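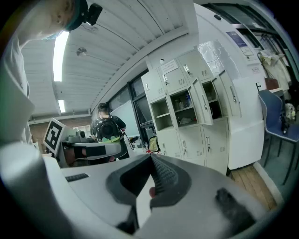

Soporte Birance respondió que el error 24 en las taquillas casi nunca viene de la cerradura, y pidió el registro del controlador antes de cambiar ninguna pieza.

Ticket 2227
Estado: resuelto
Producto: controlador de taquillas Pusavier, edificio Lo Presti, planta baja

Descripción inicial
Desde el viernes una columna entera de taquillas no abre con tarjeta. El lector pita y enciende la luz verde, pero el pestillo no se mueve. Con la llave maestra abren bien. En la pantalla del controlador sale error 24. Las demás columnas funcionan.

Respuesta de soporte
Adjunten el registro completo y confirmen qué fuente de alimentación tienen instalada. Mientras tanto, no restablezcan el controlador de fábrica: se pierde el alta de las tarjetas.

Cliente
Registro adjunto. La fuente es una Hustareck, la original. Hay más de 900 tarjetas dadas de alta, así que no hemos restablecido nada. Reiniciado dos veces desde el menú, sin cambios.

Respuesta de soporte
En el registro se ve que la orden de apertura sale y que la columna contesta tarde. El tiempo de espera está en el valor antiguo. Pasos:
1. Entrar en Mantenimiento, Bus, Tiempo de respuesta.
2. Cambiar el valor a 4000 ms.
3. Guardar y cortar la corriente del controlador un minuto.
4. Revisar el conector del bus en la primera taquilla de la columna.

Cliente
Hechos los pasos 1 a 3. Abren todas menos la última de abajo, que sigue igual. El conector tenía un hilo medio salido. Lo apretamos y ahora abre también. Probado con cuatro tarjetas distintas.

Respuesta de soporte
Dejen el valor nuevo. Si el error vuelve a salir, cambien el cable de bus de esa columna; la referencia está en el manual, en el apartado de repuestos.

Cliente
Sin errores desde entonces. Pueden cerrar.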